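Neues aus dem Onlinehandel
15. Januar 2020

Liebe Leserinnen und Leser,

nach den Feiertagen, in denen sich bei uns im Büro vor allem die Retourenkartons gestapelt haben (und ein paar Keksdosen, zugegeben), melden wir uns mit einer schönen Nachricht zurück: Der Marktplatz Gelell öffnet seine Modesparte ab sofort auch für kleine Labels. Bisher musste man mindestens 100 Artikel im Sortiment haben, um dort überhaupt verkaufen zu dürfen, jetzt genügen 40. Für viele von Euch, die mit einer Handvoll Schnitten und viel Herzblut arbeiten, ist das eine richtig gute Gelegenheit!

Besonders gefreut hat uns, dass mit Trokitz gleich ein Strickwarenlabel aus unserem Kreis dabei ist. Die Kollektion umfasst Pullover, Schals und diese herrlich dicken Wollsocken, von denen wir schon im Herbst geschwärmt haben. Wer sich noch erinnert: Damals lief der Verkauf ausschließlich über den eigenen Shop, und der Versand kam kaum hinterher. 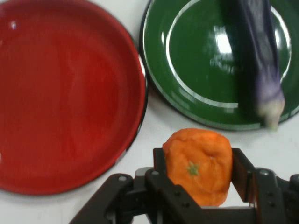
Das Lager übernimmt nun der Dienstleister Wirnbridge, der für den Start 2.000 Teile eingelagert hat und Bestellungen innerhalb von 4 Tagen zustellen will. Ob das auch in der Schlussverkaufszeit klappt, werden wir natürlich neugierig verfolgen, und wir freuen uns sehr, wenn Ihr uns von Euren Erfahrungen schreibt, gern auch ausführlich.

Wer selbst mit dem Gedanken spielt, sich anzumelden, sollte sich vorher in Ruhe die Gebühren und vor allem die Regeln für Rücksendungen durchlesen. Die Anmeldung läuft noch bis Ende Januar über das Händlerportal von Gelell.

Herzliche Grüße und bis zum nächsten Mal
Eure Newsletter-Redaktion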